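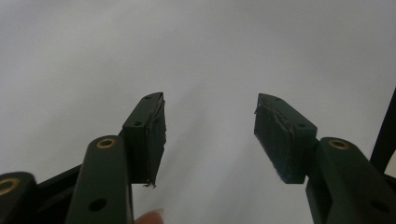 Unit 9: Connections and onward travel

Travel Planning, second term
Notes by Caoimhe Hegarty

Read with the route sheet for Bestarard to Fledska. The reading on fares comes in the next unit and is only touched on here.

9.1 Terms

A connection is a planned change from one service to another. It is protected if the carrier or seller has agreed to get the passenger to the final stop when the first service runs late. It is unprotected if the passenger carries that risk.

A through ticket covers the whole trip under one contract. Two tickets bought in one sitting, on one website and paid for in one go, may still be two contracts. Check the conditions and the booking references. A shared reference is a good sign but is not proof.

The minimum connection time is the shortest gap the booking system will sell. It is set for a stop or a pair of platforms, and it assumes a passenger who knows the way and has no heavy bags. Use it as a floor.

A layover is time spent at a stop between services. In these notes the word has no fixed length attached to it. Some textbooks separate a layover from a stopover by the number of hours; the conditions of the ticket decide the matter in practice.

9.2 The worked route

The traveller starts in Bestarard and wants to reach Fledska the same evening. The distance by road is 138 km. There is no direct train. The usual trip is by train to Medve and then by the Utent bus over the pass, which tops out just under 2,000 m.

The train and the bus are run by different firms. Utent sells its own tickets and does not accept the rail ticket. The connection at Medve is therefore unprotected, whatever the route map on the station wall suggests. The map shows both lines in the same colour and many students take this to mean a joint service.

The bus stop at Medve is outside the goods yard, on the far side of the line. Passengers leave by the main door, turn left and use the footbridge. The lift on the town side is small and the ramp on the yard side is steep. Journey planners place the stop at the station itself and give no walking time.

9.3 Working out the gap

Add the following in order.

Time to leave the train and reach the door. Allow more for the rear coaches, as the exit is at the front.
Walking time to the next stop, taken at the pace of the slowest member of the party.
Time to buy a ticket, if it can't be bought beforehand.
Closing time for boarding. Utent closes the hold before departure and will not reopen it for late bags.
A margin for late running, based on the record for that train at that time of day.

The first four are close to fixed. The margin is where planners differ. An average delay is a poor guide, as a train that is on time most days and very late on a few can have the same average as one that is always slightly late. Ask how often the delay exceeds the gap.

Then look at the next departure. If the traveller misses the bus and another follows within the hour, a thin margin may be acceptable. The afternoon bus to Fledska is the last of the day in winter, so the cost of missing it is a night in Medve. In June an evening bus also runs, and the same gap carries much less risk.

9.4 Winter running

The pass is closed at short notice after snow. Utent then runs by the valley road, which adds 2 hours and leaves out the upper villages. The timetable marks this with a small letter beside the departure and a note at the foot of the page. Printed copies at Bestarard have been known to lose the foot of the page when photocopied. Use the full sheet.

A traveller bound for one of the upper villages has no service on such days. Do not book non-refundable rooms there without reading the hotel's terms on late arrival.

9.5 What to give the traveller

The written plan should state the following for each change:

Arrival time, and the name of the stop as signed on the ground
Departure time and name of the carrier
Whether the connection is protected, and by whom
How to get from one stop to the other
The next service if this one is missed, or a plain statement that there is none

Keep the wording short. Use the local spelling of place names, as the traveller will be comparing it with signs. Do not write "short walk" without a time.

9.6 Common faults in last year's coursework

Treating the minimum connection time as advice.
Quoting the summer timetable for a winter trip.
Leaving out the footbridge at Medve.
Assuming that travel insurance covers a missed connection. Many policies do so only where the gap met a stated minimum, and some exclude it altogether. Quote the clause.

9.7 Exercise

Plan the return from Fledska to Bestarard in winter, for two adults and a child in a pushchair. Give the gap at Medve with each part listed separately, and the arrangement if the pass is closed. One side of A4. Bring it to the seminar on paper.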